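Lorkell Home Blood Pressure Monitor: Review After a Summer of Use

My doctor wanted a log of home readings before she would talk about changing my medication. I had an old wrist cuff in a drawer and she told me not to bother with it. The Lorkell upper-arm monitor was in stock at the pharmacy, so I bought it and have used it twice a day since.

What you get

The box has the monitor, one cuff, four AA batteries, a cloth pouch and a folded manual in small print. The cuff is the medium/large size and fits my arm with room left over. My husband has bigger arms and it closes on him too, though only just. There is no wall adapter in the box. You can buy one separately, and the socket for it is on the left side of the unit next to the air hose.

Taking a reading

You sit down, put your feet flat, rest your arm at heart level and press the big button. The manual says to wait five minutes first and I do, most mornings. The cuff inflates once, stops, and lets the air out slowly. It gets tight but it doesn't hurt. The older Certon model I borrowed from my sister would often pump up a second time, which made me tense and probably didn't help the number.

The digits are large. I can read them without glasses from across the kitchen table. The pulse shows at the bottom in smaller type -- mine was 67 this morning -- and there is a small symbol that comes on if the heartbeat seems irregular. It has come on twice for me. I mentioned it at my appointment and was given an EKG, which was normal.

Memory

It stores 90 readings for each of two users. At two a day that is a month and a half, and then it starts writing over the oldest ones. There is no warning when it is about to do this. I lost my first week that way and now I copy everything into a notebook.

The user switch is a slider on the front and it is too easy to bump. Several of my husband's readings ended up under my name.

The app

There is an app, and I don't recommend buying the monitor for it. Pairing took me 3 tries. Once connected it makes a decent chart you can email to your doctor, but it drops readings if the phone isn't nearby when you take them, and they don't catch up later.

Accuracy

I took it to my appointment and the nurse checked it against the office unit. The top number was four points higher on mine and the bottom number was the same. She said that was close enough for home use. Ask your own office to do this, whatever brand you have.

Good points: comfortable cuff, clear display, quiet pump.

Bad points: the slider, the small memory, the app, no adapter.
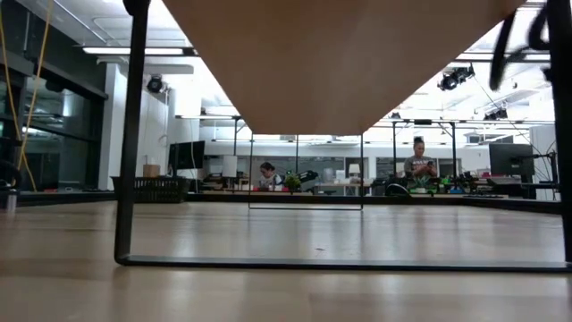 Page last changed: September

Update on batteries and the cuff

The first set of batteries lasted most of the summer. The low battery symbol came on and I got two more days out of them before the unit refused to start. The Velcro on the cuff is starting to collect lint but still holds. A replacement cuff is sold separately, and the Duklow cuffs that look the same have a different plug and won't fit.

A reader asked about the Strazds monitor. I haven't used it, so I can't compare them.

I would buy the Lorkell again for the display and the cuff -- and keep the notebook.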